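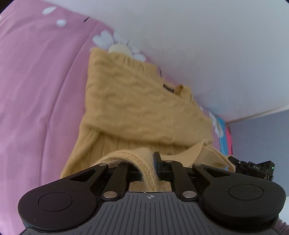 Foto: Vurkemow / Abdruck honorarfrei, Beleg erbeten

PRESSEMITTEILUNG

Vurkemow veröffentlicht Leitfaden "Balon" für handgeführte Greifer: Regeln für den Umgang mit Strick und anderen weichen Textilien

Hurnolico, 22.08.2019. Ab sofort verfügbar: Balon, der Leitfaden für die Arbeit mit handgeführten Greifern an Kleidung und Heimtextilien. 146 Seiten, sechs Kapitel, kostenlos. Herausgeber ist Vurkemow, mitgeschrieben hat das Textillabor Staniforth. Der Entwurf lag seit April zur Kommentierung aus, die Rückmeldungen sind eingearbeitet. Fast alle jedenfalls. Offene Punkte stehen im Anhang.

Worum es geht: Aufnahmen, bei denen ein Mensch den Greifer führt und später ein Roboter daraus lernen soll. Für Industriearme gibt es Normen, für die Sicherheit am Arbeitsplatz auch. Für die Frage, wie man einen Pullover anfasst, damit die Aufnahme hinterher etwas taugt, hatte bisher jedes Team seine eigene Liste. Oder keine. Beim Zusammenlegen von Datensätzen aus verschiedenen Häusern fällt das dann auf, meistens zu spät.

Strick ist im Leitfaden das längste Kapitel. Zopfmuster, Rippenbündchen, flauschiges Garn: alles Material, das sich unter den Backen verformt und an den Kanten aufträgt. Balon verlangt deshalb, dass vor Beginn die Griffstelle festgelegt wird. Bevorzugt am Bündchen oder an einer gefalteten Kante, nicht mitten im Muster. Wer doch im Muster greift, schreibt es ins Protokoll. Gezogen wird langsam und in einer Richtung, kein Nachfassen mit der freien Hand. Passiert es trotzdem, gilt der Durchgang als abgebrochen, er wird aber nicht gelöscht.

Abgebrochene Durchgänge sind übrigens der Punkt, über den am längsten gestritten wurde. Ergebniss: aufheben, kennzeichnen, getrennt ablegen. Fehlgriffe stecken eben auch im Alltag, und ein Datensatz ohne sie sieht besser aus, als er ist. 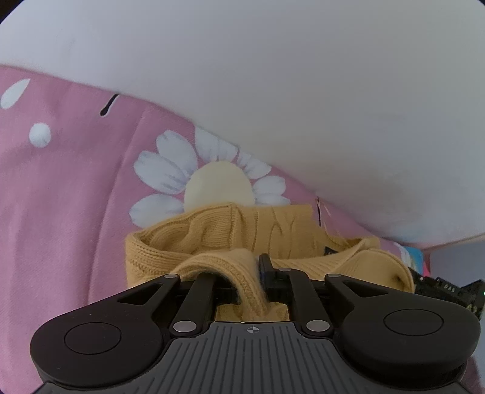
Zur Umgebung macht Balon weniger Vorschriften als der Entwurf. Gemusterte Unterlagen sind ausdrücklich zugelassen, ebenso Kissen, Decken und was sonst in einer Wohnung herumliegt. Die alte Fassung wollte noch einen einfarbigen Tisch. Gestrichen nach den Kommentaren aus der Praxis: Betten haben nun mal Bettwäsche. Geblieben ist die Pflicht, Unterlage und Hintergrund im Protokoll anzugeben, dazu die Lichtverhältnisse. Stichworte reichen.

Die wichtigsten Regeln in Kurzform:

Griffstelle vorher festlegen, Abweichung notieren.
Schließkraft pro Materialgruppe einstellen. Vier Gruppen, Tabelle in Kapitel 2.
Gelenke und Backen vor jeder Sitzung auf Fasern kontrollieren. Fusseln raus, auch aus den Zwischenräumen.
Etiketten nicht als Griffpunkt benutzen.
Keine Personen, Briefe, Bildschirme im Blickfeld. Bei Aufnahmen in Privatwohnungen schriftliche Einwilligung, vorher.
Jedes Kleidungsstück bekommt eine Nummer und wird nach der Sitzung auf gezogene Fäden durchgesehen.

Grundlage sind etwa 800 Durchgänge, die Vurkemow und Staniforth gemeinsam ausgewertet haben. Überwiegend Oberbekleidung, ein kleinerer Teil Handtücher und Kissenbezüge. Pelz, Leder und beschichtete Stoffe fehlen noch, dafür gilt der Leitfaden ausdrücklich nicht. Auch zu nassen Textilien sagt Balon nichts. Kommt vielleicht in der nächsten Ausgabe, ein Termin steht nicht fest.

Wichtig für Einkauf und Rechtsabteilung: Balon ist keine Norm und ersetzt keine. Keine Zertifizierung, kein Siegel. Wer nach dem Leitfaden arbeitet, darf das in der Datensatzbeschreibung angeben, muss dann aber auch das Protokoll mitliefern. Ohne Protokoll bitte keine Nennung.

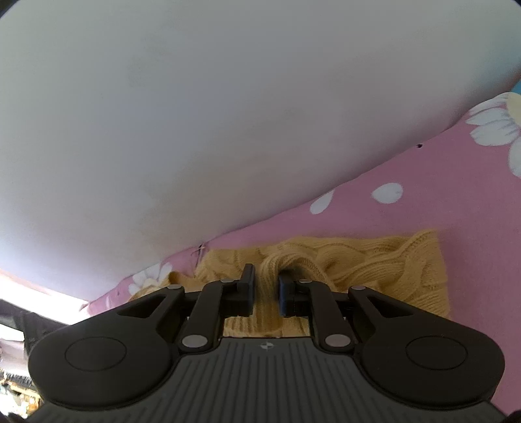
Text: Pressestelle Vurkemow, Hurnolico

Für Teams mit laufenden Projekten gibt es eine Übergangsregel. Alte Aufnahmen müssen nicht wiederholt werden, sie werden als "vor Balon" gekennzeichnet und können daneben weiter genutzt werden. Bei Griffstelle und Unterlage darf aus dem Bildmaterial nachgetragen werden, soweit erkennbar. Schließkraft bitte nicht schätzen, Feld leer lassen. Ein leeres Feld ist zulässig, ein geratener Wert nicht.

Neu gegenüber dem Entwurf außerdem das Kapitel zu Pausen und Haltung. Wer den Greifer führt, hält ihn über längere Zeit in einer Hand, oft gebeugt über Bett oder Sofa. Der Leitfaden empfiehlt Handwechsel und feste Pausen, die Länge legt jedes Haus selbst fest. Staniforth hätte hier gern konkrete Minuten gesehen, dafür war die Datenlage zu dünn.

Protokollvorlage und Materialtabelle liegen dem Leitfaden bei. Zunächst nur auf Deutsch, die englische Fassung ist in Arbeit. Anmerkungen und Fehlermeldungen nimmt die Geschäftstelle von Vurkemow in Hurnolico schriftlich entgegen, bitte mit Kapitel und Seitenzahl.

Druckexemplare nur auf Anfrage, kleine Auflage.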